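# Workshop notes: recording with the hand-held gripper

Tips from the Koseten recordings, kept for whoever runs the next batch.

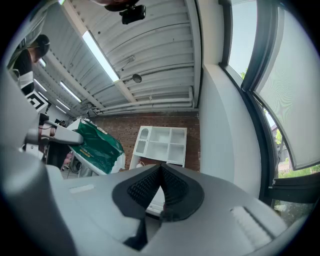
Of 2989 recorded passes, 335 were dropped before training. Most of those had lost tracking during a fast turn of the wrist.

- Start each pass with a marker in view and hold still for a breath before moving.
- Wipe the jaw pads between tasks. Flour and sawdust fill the grid and the grip slips.
- Close the jaws fully once per pass – the width scale is set from that.
- Lower the shades if the sun is low. Glare costs more passes than dim light.
- Tie cables back from the floor where people step.

Marwa Mahrous compared two training sets of 1000 passes each, one recorded at a single bench and one spread over several rooms. The mixed set did better on shelves the policy had never met. On the original bench there was no clear difference – so move rooms early, even if setup takes longer.

Spare pads are in the Satton drawer. Log each pad change with the time.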